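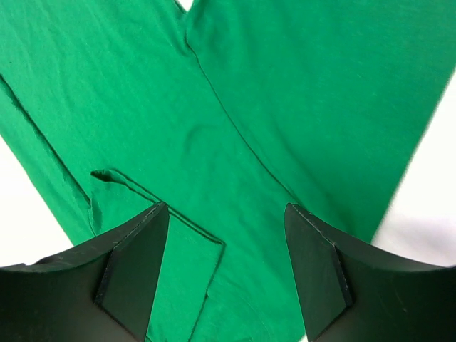 Jersey shrinks mostly in length, and most of that shrinkage has little to do with the fiber. It comes from the loops. A knit leaves the machine under tension, gets pulled again during finishing, and is often cut and sewn before it has had a chance to recover. The first few washes let the loops go back to the shape they wanted to have, which is shorter and wider. Cotton makes this worse by swelling when it takes up water. On a plain green cotton knit with soft wrinkles lying all over it, any length you take with a tape is partly a measurement of the wrinkles. I ignored this for a long time and got numbers that were useless.

I have been keeping wash records since I moved to Stukbridge, where the water is hard enough to leave a crust on a kettle in a month. The records started as an argument with Barry Parsons, who held that cold washing stops shrinkage completely. I thought it only slowed it down. We were both partly wrong, and the details are below for anyone who wants to repeat the exercise at home.

Marking

Do not measure from hem to collar. Hems curl, collars stretch, and side seams on cheap shirts spiral after the first wash, so the endpoints move relative to each other for reasons that have nothing to do with shrinkage. Mark the body panel instead. I sew two short lengths of contrasting thread into the fabric, one above the other, along a single wale. A wale is a vertical column of loops. On fine jersey you will need a magnifier to follow it. Then do the same crosswise along a course.

Pen marks are a bad idea. Laundry markers bleed on anything loosely knit, and a mark that starts as a dot ends as a smudge with no obvious center. Thread stays where it is put. Polyester sewing thread is better than cotton, as long as the stitch is small enough that it does not pucker the panel.

My first set of marks was 262 mm apart because that was what fit between the chest print and the hem on the shirt I had. An even number would have made the arithmetic easier. I kept it for the later shirts so that the columns in the notebook would match.

Flattening

The panel has to lie flat with no tension in it. These two conditions work against each other. If you smooth a knit with your palm you stretch it, and you stretch it by a different amount each time. The method I settled on came from Ulla Laitinen, who used to do fabric testing for a living. Lift the garment by the shoulders, lower it onto a smooth table hem first, and let it land. Pat the large folds out from the middle with the fingertips. Leave the small ripples alone. Then put a sheet of glass over the panel and read through it.

The glass does more than you would expect. Before I used it, three readings of the same shirt taken in a row would differ by several millimeters. With it they usually agree to within one. Picture frame glass works if you tape the edges.

Wait before reading. Cotton picks up moisture from the air, and a shirt straight from a heated dryer reads short compared with the same shirt left overnight in the room. I read everything in the morning, before breakfast, with the shirt having been on the rack since the evening before. This is a long way from a conditioned lab, but it is consistent.
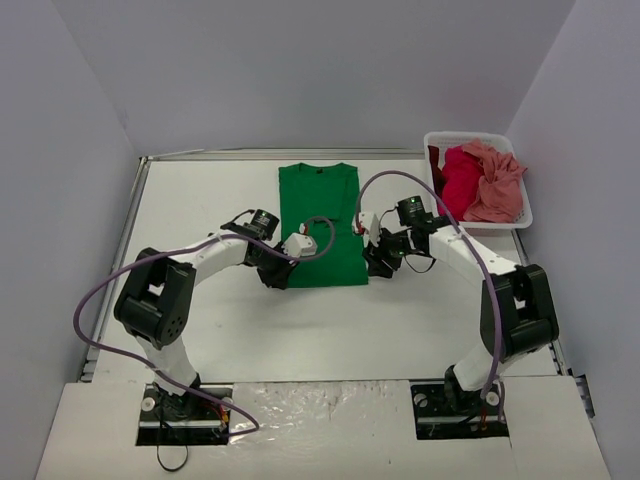

Overlaps are the other source of error. If the back panel is bunched under the front one, the front rides up over it and the tape follows the hill. I slide a piece of thin card inside the body of the shirt so the front panel has something even to rest on. The card should be narrower than the shirt. If it has to be forced in, it is acting as a stretcher and the width reading is worthless.

Washing

I run every test load on the same cycle, at 30 degrees, with the spin set to 1000. The machine is an old Pesik with a mechanical dial, and its idea of 30 degrees is generous. I checked it with a probe taped inside the door seal and gave up when the tape came off. It does not matter much, provided the error is the same each time.

Load size matters more than I assumed. A single shirt in a drum gets thrown around hard. The same shirt in a full load is mostly dragged. I now pad test loads with old towels and weigh the whole thing dry on the kitchen scale. Nigel Haworth pointed out that the towels age too, and absorb differently after a year. He is right. I have not done anything about it.

Detergent I measure by weight, using the Brirnport powder because the local store always has it. With hard water there is a case for adding a softening agent, but that adds a variable, and I would sooner have fewer of those.

Drying

Most of the shrinkage I have recorded belongs to the dryer. Barry was wrong in that cold washing followed by line drying still took length off every new shirt I tried, mainly in the first wash and a little in the second. I was wrong in supposing that the cold-washed shirts would eventually catch up with the tumbled ones. They did not. The line-dried shirts settled and stayed put. The tumbled shirts kept creeping for several more cycles, by smaller amounts each time.

The mechanism is easy enough to accept. Loops held in place by friction will stay there until something moves them. Water lubricates and swells the yarn, and a drum supplies the motion. A shirt hanging on a line is wet and still, with its own weight pulling down on it, so some of the length that would have been lost is held. If you dry flat on a mesh rack you get something in between. I now dry flat for testing and hang for ordinary use.

Reversing it

There are many recipes for unshrinking a T-shirt, generally involving hair conditioner. I tried one on a shirt that Valdis Urbonaitė had written off. Soaked, stretched by hand, and pinned to a board, it came back most of the way in length and lost width in exchange. After the next wash the length was gone again. A second shirt treated identically with plain water gave the same result, so I see no reason to buy the conditioner. Pinning a wet knit works as blocking works on a sweater, and lasts as long.

Buying

Weight on the label tells you little. A heavy jersey knit loosely will shrink more than a light one knit tight. "100 percent cotton" tells you even less, as it covers everything from carded open-end yarn to long combed staple. "Preshrunk" means that some treatment was applied and that some shrinkage remains. I have had shirts labeled this way that lost nearly as much as the ones with no claim at all.

The one test that has been useful in a store is to look at the side seam. If it already twists toward the front on the hanger, the fabric was cut while it still had stress in it, and it will go on twisting. Shirts knit as a tube have no side seam to look at. For those I check whether the columns of loops run square to the hem.

Terence Entwistle has asked for the notebook pages from the Fuentealba shirts, the ones that grew in width after the third wash. I still need to copy them out. Two of the readings were taken without the glass and I am going to leave those off.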